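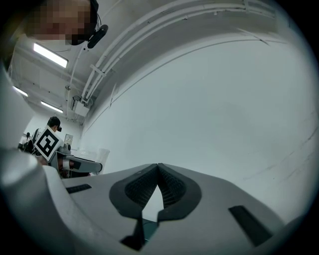 Fig. 1. The Harnance hand-held gripper seen from its own camera, finger pads meeting at the tips.

Week 6: Looking at a kit before you buy it
Notes by Karla Ventura

Welcome back, everyone! We spent last week on arms, so now let's turn to the hand-held side of things, and to the Harnance kit in particular, which Brerell sells as a set with a printed marker board and a 90-page manual (please do read the chapter on setup, dry as it is).

Look first at the pads in Fig. 1. They have a thick rim and a fine black grid or mesh inside, and they lean together into a V. Ask yourself what that shape would be good at picking up – a pen, a folded cloth, a mug handle?

Then think about the lens. It's a very wide one, so straight pipes and walls come out as curves, and you'll want to allow for that when you judge distances.

For next time, write me a page comparing this kit with the Escobedo one. Bring your questions too, even the half-formed ones!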